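Flowers, red chairs and a room people use

The community lounge on the ground floor of the Otasow Centre reopened in October after a refurbishment carried out under the centre's Shared Rooms program. The work was coordinated by Ludivine Barbier, who manages the interiors of the centre, with advice from Akua Gyamfi, a florist whose practice, Wurnine, supplies arrangements to public buildings. Both agreed to be interviewed for the members' bulletin. They were spoken to together, mid-morning, in the lounge.

Ms Barbier began with the budget. The program allotted $3000 to furnishings and a further $1000 to flowers and plants for the first year. "The second figure was questioned at every stage," she said. "I was asked whether the money would be better spent on another cabinet. My answer was that the old lounge had plenty of cabinets and very few visitors."

Attendance records support her account. In the year before the work, 136 people signed the lounge book. Ms Barbier does not expect the book alone to measure the change, as many who come in for a short time do not sign it, and she has asked the front desk to keep a simple tally.

The choice of red for the chairs was made early. Samples in grey and navy had been obtained from Imach, the supplier, and were set aside after a week's trial. "Grey disappeared against the pale surfaces," Ms Barbier said. "We have a white ceiling and a great deal of light. A strong colour was needed at sitting height."

Ms Gyamfi had reservations. "Red is difficult for a florist," she said. "It competes. I asked for time to try different stems beside the chairs before anything was ordered." Her eventual recommendation was to repeat the warm colours in the flowers, with purple and mauve among them for relief.

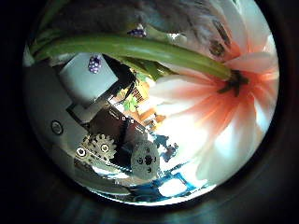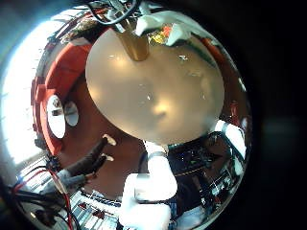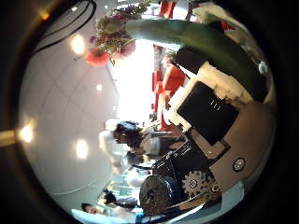
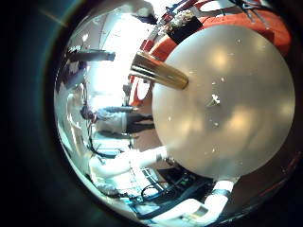

The lounge at the Otasow Centre, with the flowers and the red chairs in the third view.

Choosing and keeping the flowers

Asked how she selects flowers for a shared room, Ms Gyamfi said that she looks first at how close people will be to them. "In a foyer you see an arrangement from across the floor. In a lounge somebody may be sitting an arm's length away. The centre of the flower matters then, and so does the stem. I look for large, open blooms that bear being looked at closely."

She was frank about the limits of the budget. Large blooms are used sparingly, and smaller flowers and foliage make up the volume. A potted plant, she noted, costs less over a season than cut stems and asks for little more than regular watering and an occasional turn toward the window.

Daily care falls to the centre's own staff. Godfrey Mutiso, who opens the building, checks the arrangements each morning before the doors are unlocked. Ms Barbier described written instructions as essential. "Mr Mutiso has his own garden and needs no help from us. The sheet is for the days when he is away. It says where the watering can is kept, how full it should be, and who to ring."

Light was the second subject on which the two differed. Ms Barbier had wished to leave the windows bare. Ms Gyamfi pointed out that strong afternoon sun shortens the life of cut flowers and is uncomfortable for readers. A compromise was reached: the daylight has been kept, and the arrangements may be moved during the afternoon. The round ceiling lights were retained.

Neither regards the room as finished. Ms Barbier would like a second side table and has sought a price from Jiang, a local joinery. Ms Gyamfi would like to introduce more native foliage in the autumn. "I have told Ludivine that I will keep asking about the chairs," she added. "I have grown used to them, but I would still like to see one in green."

Members wishing to comment on the lounge may leave a note at the front desk, marked for the attention of Ms Barbier.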